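4.2 The open day at Stenen

The second of our two public sessions took place on February 26, 2018, at the Stenen building, and it was by some distance the busier of the two. The first, held the previous August at Codura, had drawn a small and rather technical crowd who mostly wanted to talk about motors. At Stenen we had families, retired engineers, two school parties and a good many people who had come in out of the rain, and we are grateful to every one of them for their patience. In all, 281 visitors passed through the room, and 61 of them stayed long enough to fill in the longer of our two questionnaires.

The task was the same one we had used in the laboratory. The arm works over a plain table on which we lay squares of coloured paper, and it handles dark blue cubes of different sizes, with the paper marking out the places that matter (Figure 3). We had thought of bringing something grander, and the Varela team kindly offered us their sorting line, but in the end we were glad to have kept to paper and blocks, as even the youngest visitors could follow what was being asked of the machine. 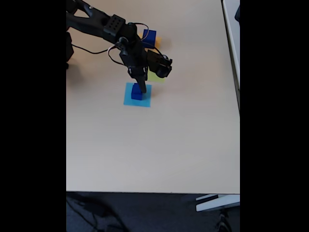

Figure 3. The gripper at a small dark blue cube on the light blue square, during the block task.

Each showing lasted 10 minutes, with a short talk at the start and as much time for questions at the end as the queue would allow. We had asked our presenters to say very little while the arm was moving, and this turned out to be good advice, though hard to keep to! People like to watch a gripper come down slowly towards a block, and they tend to go quiet of their own accord. Several visitors told us afterwards that they had found themselves holding their breath, and one school party took to whispering guesses about which block would be next.

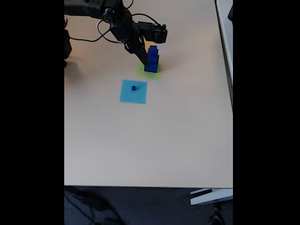 The stacking part of the task drew the warmest response, and it is also where the answers to our questionnaires differ most from those we collected at Codura. Visitors there had judged the arm chiefly by its speed. At Stenen the word that came up again and again was "careful", and a fair number of people wrote kindly about the slowness that we had been rather embarrassed by. We return to this in Section 5, where the written comments are set beside the 2,329 ratings gathered through the Cultell online survey, whose respondents had only seen the arm on film.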